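Apr 23, 2019

Three evenings in a row at the shop now and my back is telling me about it, but what a run! I have to get this down before I sleep or I'll lose the order it all happened in.

First thing: the new wrist wiring works. I rerouted the whole bundle along the outside of the forearm instead of through the middle, which I should have done back when Gladys first told me to. The old way, every time joint five went past its halfway mark the wires pulled tight and the gripper motor dropped out for a second. Tonight I swung it end to end 36 times with the gripper opening and closing the whole way. No dropouts! I put two loops of slack at the elbow and tied them down loosely with that soft black tape. It looks like a bad sock. I don't care.

Second thing: the control loop. I had it running way too slow because I'd copied a setting from the Chukwu code (Chukwu was the little two-joint arm from last year, may it rest on its shelf). Changed the rate to 500 and the arm stopped shivering at the end of each move. I moved it toward the tape mark on the bench and it just went there and stayed. I made Gladys come over from the lathe and watch it do nothing for a while. She was very patient.

She asked what the arm is called and I said Jemetora, and she asked what that means, and I said it doesn't mean anything, it was the first word I could say with a mouthful of screws. She wrote it on a piece of masking tape and stuck it on the base, so now it's official.

Bad news in the middle of the evening: the left finger is still slipping a little on its mount. I took it off, cleaned the face, put it back with a fresh washer and tightened it as much as I dared. Better, still some play. The printed part is a bit soft where the screw goes through. I want to reprint it with more walls, but Qistina has the printer tied up until Thursday with her planter things, and she was there first, so fine. I wrote my name under hers on the sheet. While I was waiting I sorted the screw drawer, which had turned into soup. Found my good hex key in with the wood screws.

Then the real fun. The whole point of this arm, for me, is taking old computers apart. I've been saying so since July and so far all it has done is push a sponge around and knock over a cup. We've got a pile of dead office towers along the back wall from when the Ustport library branch cleared out its storage, and every one has good steel and copper and sometimes memory worth keeping. I can strip one by hand in a short while, sure. But I want to see the arm do it, one small job at a time, starting with the easy stuff like unplugging a connector or lifting a stick of memory out.

So tonight was the first time inside a case! Side off, laid flat, arm over the top, me with one hand on the stop button and my heart going like mad. I kept the speed at 10 percent. It crept.

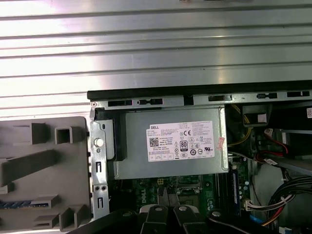 Jemetora's first real job is going to be the memory, I've decided. I had been leaning toward the power supply since it's the biggest thing in there and I figured big means easy. Looking at it again tonight, I don't like it. The Dell has the supply tucked right up under the slotted rail with the bracket alongside, and then yellow wires curve down past its right side, with more red and black ones looping farther over. That's a lot to snag on with two stubby fingers. The memory module stands up on its own next to the supply, and it has a blue label, which is a gift for the color finder! Blue on all that gray and green ought to be easy to pick out. The white connector beside it worries me a little. I may put a guard zone around that in the software so the fingers can't wander over.

Other things to sort out before the weekend:

Wrist camera view. The fingers take up a good part of the bottom, so whatever I'm reaching for is partly hidden right when I need it most. Maybe tilt the mount a little. Maybe longer, thinner fingertips, if I'm reprinting anyway.

Lighting. Bare metal goes bright white under the bench lamp. Try the lamp from the other side, or hang some baking paper over it.

Fingertip grip. Itau (the rubber sheet, the gray one, not the stinky one) is cut and ready to glue. Let it sit overnight.

Ask Gladys if she still has the thin aluminum bar.

Qistina stopped by on her way out and asked if it could do her dishes. I said give me until July. She said which July. Fair question!

Left the tower on the bench with a note on it so it won't get moved. Back on Thursday, and I'm bringing soup this time, since crackers for dinner was a mistake. Must remember the glue.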